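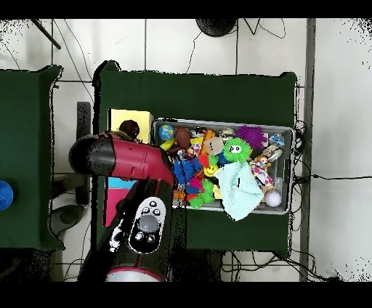

Should a robot be taught by hand or by remote control?

By hand wherever the arm can be moved safely, with remote control kept for the work where a guiding hand would get in the way. I hold this view after two years of running both methods at our lab in Zernstead, and I hold it against the current fashion, which favors remote control for nearly everything.

The case for remote control is easy to state. The operator stands clear of the arm, the cameras record no human fingers, and the motors do during the demonstration what they will do later on their own. Those are real advantages. At Grastoseck, our sister site, they were considered decisive, and the arms there have been taught by handheld controller ever since.

What the argument leaves out is contact. Picking a soft toy out of a crowded bin is mostly a contact problem. The fingers have to push neighbors aside, slide down along a wall, close on something that gives way, and come up without dragging a second item along. A person holding the arm feels all of this through the wrist and corrects early. A person holding a controller with no force feedback sees it on a screen and corrects late. The late corrections go into the data, and the trained policy copies them faithfully, pauses included.

Last July we recorded 363 demonstrations of bin picking, split between the two methods. Hand-guided ones took 12 seconds on average. The remote ones took roughly three times as long, and we threw out 42 of them for stalls or dropped items. New operators were worse at both, but they became usable by hand in a morning. By controller it took most of a week.

Hand guiding has its own faults, and its supporters tend to skip them. A heavy arm tires the shoulder, and tired people take shortcuts. The hand and forearm appear in the camera view, where a policy can learn to depend on them. Our remedy is to replay each recorded path with no one touching the arm and train only on the replay. With loose objects the replay sometimes fails, and those runs are lost. The Bruvirow rig, which puts a second, lighter arm in the operator's hands, avoids the problem but costs twice as much bench space.

My complaint is with the order in which labs decide. They buy the remote equipment first and choose tasks to suit it. I would start from the task – how much touching, how much pushing, how soft the objects – and let that settle the method.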